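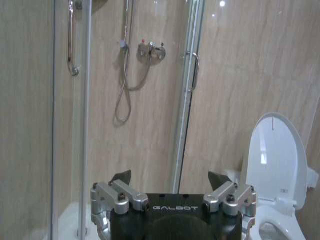

Kleines Bad, Duschkabine und WC, Wandplatten in beiger Marmoroptik

Badnotizen, August, vormittags

So, heute endlich das kleine Bad. Ich hatte mir das seit dem Umbau immer wieder vorgenommen und dann doch lieber in der Küche weitergemacht (da ist wenigstens Platz für die Ellenbogen!). Thema ist die Dusche: Glas, Profile, Scharnier, Wanne. Das WC kommt erst beim nächsten Mal dran, das hat eine eigene Liste.

Zuerst die Wandplatten. Ich mag sie ja, diese hellbraune, weiche Äderung, die schräg über die Fläche läuft, das macht den engen Raum freundlicher. Aber sie glänzen, und auf glänzend sieht man jeden Wischer. Unter der Deckenlampe ist es am schlimmsten. Mit dem Mikrofasertuch von Hadgu und klarem Wasser ging es gut, mit dem Konzentrat von Mestach blieb ein Schleier stehen, obwohl ich 10 ml auf den Eimer genommen hatte, also genau nach Etikett. Zweimal nachgewischt, dann war er weg. Nächstes Mal die Hälfte probieren.

Über dem WC läuft eine senkrechte Fuge, kaum zu sehen, man findet sie eher mit dem Fingernagel. Araceli Rosales meint, die sollten wir im Auge behalten und nicht mit dem Dampfreiniger drangehen. Mache ich auch nicht. Der bleibt im Schrank, bis wir wissen, womit damals geklebt wurde – in der Mappe von Clustdale steht dazu leider nichts, nur die Bestellnummer 231 und eine Unterschrift, die ich nicht lesen kann.

Dann das Glas. Abzieher von oben nach unten, am Profil ansetzen, nach jeder Bahn die Lippe abwischen. 34 Minuten für alle Scheiben von innen und außen, das ist zu lang! Die meiste Zeit ging an den Aluprofilen drauf, vor allem am breiten Doppelprofil, weil man dort mit dem Abzieher nicht bis in die Ecke kommt. Da habe ich am Ende ein Tuch um den Plastikspachtel gewickelt, klappt prima, sieht albern aus. Araceli nimmt dafür eine alte Zahnbürste und schwört darauf. Ich fand die zu weich.

Das kleine Scharnier unten am breiten Profil: nur trocken abgerieben. Bitte keinen Entkalker direkt draufsprühen, immer erst aufs Tuch. Bei Esteck habe ich nach einem Ersatz für alle Fälle gefragt, Lieferzeit bis zu sieben Wochen. Na dann.

Weiße Duschwanne zum Schluss, der gebogene Rand zuerst, danach die Fläche. Am Übergang zum Glas geht es mit der schmalen Bürste am besten, in kurzen Strichen. Wer eine bessere Idee hat, schreibt sie bitte hier drunter und nicht wieder auf einen Zettel, die Zettel finde ich nie wieder.

Noch offen:
Mestach mit halber Dosierung testen
neue Gummilippe für den Abzieher, die alte hat eine Kerbe
Clustdale wegen Kleber anrufen (nachmittags, vormittags geht dort keiner ran)
Araceli den Spachtel zurückgeben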